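A Sunday at the Brundgate Camera Fair

I went to Brundgate for one lens cap and came home with two light meters, neither of which agrees with the other. The doors opened at 10, and by the time I'd parked, the good tripods were gone.

Rolberg had the biggest stand and the smallest news. Their new mirrorless body is last year's body with a deeper grip, and the man demonstrating it kept gripping it, to be fair, very convincingly.

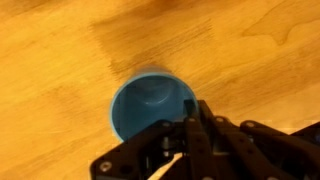
Murkik was more fun. They had a used table, where a battered Tak rangefinder was marked at $966. I asked if that included film. It didn't include the rewind knob.

The afternoon talk was on video, and the speaker spent most of it defending 720 lines as plenty for family movies. The room got restless.
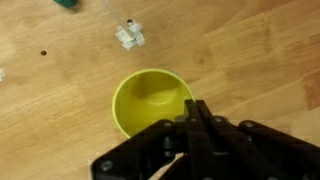 Ariel Aquino called out from the back that his kids wouldn't watch anything that soft, even if they were in it. The speaker moved on to batteries.

I did like the repair bench. Efren Villanueva had a sticky shutter apart and back together while I ate a pretzel, and charged less than the pretzel cost.

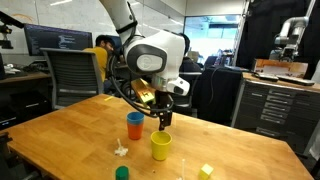
Parking was free until 2, which I learned at 2:20. The next fair is in March, and I still need a lens cap.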